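Kiltton shared workshop – yearly safety checklist, with comments

Areas covered: ground floor, upper room, stairs, rear exit
Building: Zenness yard, unit facing the street
Result: passed with remarks

This list was filled in during one walk through the building, started at 9:15 in the morning. After each point there is the mark and then my comment. Members can answer under each section, and I have left their answers in the text where they were sent.

1. Exits and stairs

1.1 Front door opens fully from inside without a key. OK.
1.2 Rear exit is free on both sides. NOT OK at first visit, OK now. Two pallets stood on the outside, from the neighbor. I have written to him. Please look through the small window when you arrive, and if something is in front of the door, move it or call the office.
1.3 Handrail on the stairs is firm. OK, but the lowest bracket has a little play. It must be tightened before winter.
1.4 Stair edges are marked. PARTLY. The yellow strip is worn away on the upper steps. A new roll is ordered from Pliltier.
1.5 Emergency light over the landing works for the full test. NOT OK. It went dark after 40 minutes. The battery is old and will be changed in April.

2. Fire

2.1 Extinguishers hang in their place, seal is whole, needle is in the green. OK on the ground floor. Upstairs the extinguisher was standing on the floor behind the coat rack – the hook is broken. I have put it back on a new hook.
2.2 Fire blanket in the kitchen corner. OK.
2.3 Smoke detectors answer to the test button. OK, all of them. The one by the toilet is very quiet and I would like to replace it also.
2.4 Oily rags are kept in the metal bin with lid. PARTLY. The lid was open. It is not enough to have the bin, it must be closed every time.
2.5 Evacuation plan hangs at each door. OK, but the plan upstairs still shows the old wall.

3. Electricity and benches

3.1 Extension cords are not connected one into the other. NOT OK. I found it under the long bench by the window. Removed.
3.2 Main switch is marked and can be reached. OK.
3.3 The ground fault protection trips when tested. OK, both circuits.
3.4 Small computer parts are handled by the edges, away from cups and open liquids. OK. 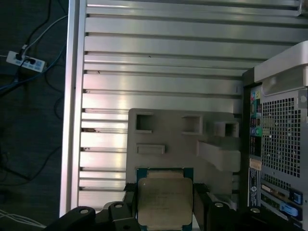 Lefèvre: About 3.1, I agree that the cord had to go, but now the long bench has only one outlet that can be reached. People will bring their own cord again in two weeks. Could we get a fixed strip on the wall? I would pay a part of it from the course money.

Reply to this: yes, I support it. The strip has to be mounted by an electrician and must have its own switch. I have put it in the remarks at the end. Until then, use the outlet by the door and lay the cord along the wall, never across the walkway.

4. Air, dust and chemicals

4.1 Extraction over the solder place pulls air. PARTLY. A strip of paper is held by the grille, but weakly. The filter was gray. Changed the same day.
4.2 Solvents are in original bottles with readable label. NOT OK. One drinking bottle with clear liquid and no label was on the shelf. This is the most serious point of the whole list. I have taken it away for disposal. Please never do this again, also not for an hour.
4.3 Safety sheets are in the red folder. OK, but the sheet for the contact cleaner is from an old version.
4.4 Eye wash bottle is full and in date. OK.

5. Machines and storage

5.1 Guard on the bench grinder is in place. OK. The gap to the tool rest was too big and I have adjusted it.
5.2 Heavy shelves are fixed to the wall. OK downstairs. Upstairs the last shelf is still free and must be emptied down to knee height before it is fixed.
5.3 No boxes above the marked line. PARTLY.
5.4 Loose electronic parts go back to a tray or bag after use. OK.

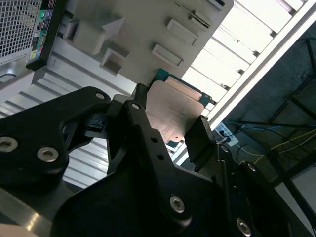
ZENNESS, April – Remarks after the second walk. The landing light has its new battery and stayed on for the full test. The yellow strips are glued. The handrail bracket is tightened, but I ask everybody to tell me if it moves again.

Still open: the fixed power strip for the long bench, the upper shelf, and the correct evacuation plan. The offer for the power strip is 352 with mounting, and Lefèvre has confirmed the part from the course money. For the plan I only need somebody with a good printer.

The next list will use the same numbers, so that old and new comments can be compared. Please write your answers under the section they belong to.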